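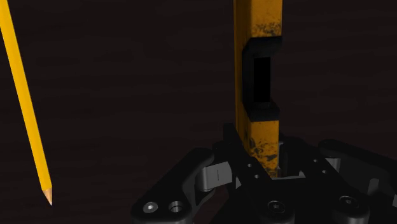 Image: Tisel

Progress report to the Endo Fund
Dimitriou Street drawing and writing room, second reporting period
August 12, 2026

Summary

The drawing and writing room at the Vusano Neighbourhood Centre has now been open for two full terms. Sessions are running on the days we proposed, the room is fitted out apart from the storage along the back wall, and spending is within the approved budget. One activity, the printed collection of participants' work, is behind schedule and is covered below.

Activities this period

We ran 2 weekly sessions through the term, one after school for children aged eight to twelve and one in the evening for adults. The after-school session filled in its first week and has had a waiting list since. The evening session started slowly. Attendance picked up after we moved the start time back by half an hour, which suited people coming from work on the late bus.

The children's group worked mostly in pencil and charcoal, with some ink towards the end. The adult group asked for more writing and less drawing than we had planned for, so the tutor changed the second half of the program to cover letters, short memoir and family history. We would like to keep this split next term.

A drop-in morning was held in the school holidays. It was busy, and noisier than the library next door would have liked. We have agreed with the library to use the hall for any future holiday sessions.

Room and equipment

The sinks are connected and the lighting has been replaced. The old ceiling fittings gave off a hum that several people had complained about, and the new ones are quiet. Tables and stools came in April. The back wall storage was delivered in the wrong depth and has gone back to the supplier – we expect the replacement before the end of next month. Until then, paper and finished work are being kept in the office, and this is a nuisance but manageable.

Budget

The materials line was set at $3,000 for the year and is on track. Paper cost more than we allowed for, but the saving on paint has covered it. We have spent more than $2,000 on tutor travel, which is higher than forecast. Our evening tutor lives out of town and the original figure was based on a local appointment. We ask the Fund's approval to move the unspent amount in the publicity line across to travel. No increase in the total grant is requested.

Delays

The printed collection was due at the end of this period. Permission forms from the children's families were slow to come back, and we did not want to go to layout with gaps. Nearly all are now in. We propose a new completion date in October, with copies going to participants, the library and the Fund.

Next period

– Install the storage and move materials out of the office
– Finish and distribute the printed collection
– Offer places to children on the waiting list first when enrolments open
– Survey the evening group on session length

A full statement of income and spending is attached, along with attendance sheets for both groups. Please contact the centre office if the Fund needs anything further before the next payment is released.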